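Florkar Residence Reopens Shared Kitchens With New Dish Rules

6/21/20

The Florkar residence has reopened its shared kitchens to all 267 residents after a refit of the sinks and counters that began in February. The housing office issued a revised set of kitchen rules on the same date, covering washing up, drying racks and the disposal of food scraps.

Under the rules, residents must wash their own plates, bowls and utensils within 38 minutes of finishing a meal. Scraps are to be emptied into the food waste bin before a bowl is brought to the sink. Plates waiting to be washed may be stacked on the counter next to the basin, but the basin itself must be left clear for the next person.

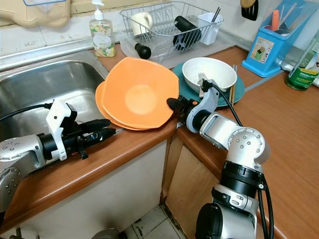
Drying racks are to stay against the tiled wall with their drip trays in place. Mugs and bottles may be left in the rack overnight. Chopsticks and other utensils should be placed upright in the utensil cup, and trays are to be emptied by the last person to use the kitchen each evening.

"Most of the complaints we received last year concerned dishes left on the counter from one day to the next," said Yu-na Um, head of residential services. "The rules are short, and we expect every floor to follow them."

The office received 284 written comments during the consultation on the refit. Residents of the Midow wing asked for larger racks, while those in the Huamán wing requested a longer period for washing up after evening meals. The second request was accepted in part, and the time limit will not apply after 10 p.m., provided that all items are washed before breakfast.

Each of the 7 kitchens will be inspected once a week. Items left unwashed after an inspection will be moved to a storage shelf in the Balik building, where they may be collected during office hours. Anything unclaimed at the end of the term will be donated.

Copies of the rules are available at the front desk. Residents who wish to report a blocked drain or a damaged rack should use the maintenance form.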